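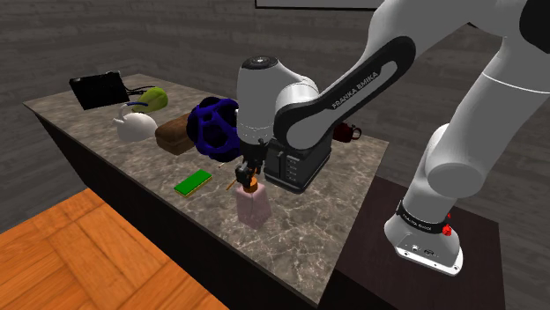 *Counter cell in the sim, arm on its own pedestal, gripper over the pink block*

**Budget check before I send in the order – one arm or two cheaper ones?**

**gripline_tom** – Sep 16, 2024

We have the counter task running in simulation with a Franka arm and I need to turn it into a parts list by the end of the month. The arm is covered by a separate grant. What I'm trying to price is everything else: pedestal, counter, spare fingers, the objects, and a support plan.

Quotes so far:

- Pedestal from Plornine, 24 day lead time
- Spare finger set from Zwane, $108
- Flitero support plan, $349 a month

Is the support plan worth it in the first year? And would you buy a real stone top or something cheaper?

**mossback**

Skip the stone. It's heavy, it costs too much and the arm doesn't care. Get a kitchen offcut with a printed marble pattern if your vision model was trained on that look. A matte one if you can find it, glare will cost you time.

**lowtorque**

I'd pay for the Flitero plan. We went without and lost most of a semester waiting on a controller swap. Do the math on what your people cost per week.

**mossback**

> I'd pay for the Flitero plan.

Disagree. That's over four thousand a year for a phone number. Put the money in a drawer for repairs and buy three finger sets. Fingers are what you'll break.

**lowtorque**

Fingers are what *you* break. We broke a cable and then a joint sensor. Neither was in anyone's drawer.

**gripline_tom**

Finger sets are cheap enough that I'll get 3 either way. Leaning toward the plan for year one only, if they let us drop it after that.

**benchwarmer_k**

They do, but ask for it in writing.

More important to me: check the height of that pedestal against the counter before you order. In your render the arm is right at the end of the counter and the teapot and the laptop-looking thing are well down the other end. It's easy to set that up in sim and then get a base that arrives two inches too low. Plornine won't take back a drilled plate.

**gripline_tom**

Good point. I'll ask them for an undrilled plate and send a drawing.

**pallet_jack**

Don't forget the objects. Everyone leaves them off. A teapot, a mug and a sponge are nothing, but that blue lattice ball will have to be printed, and you want duplicates of anything that can shatter. We put down about $200 and went over.

Also if you haven't signed yet, Altov rents pedestals by the month. Ugly, but solid.

**mossback**

Rented one from Altov last year. It wobbled until we bolted it down, and the lease says no bolts. Buy the pedestal.

**pallet_jack**

Ours never moved. Must depend on the floor.

**gripline_tom**

Ours will be on parquet, so I'll stay with Plornine. Adding a line for objects. Will post the final list once purchasing has been through it.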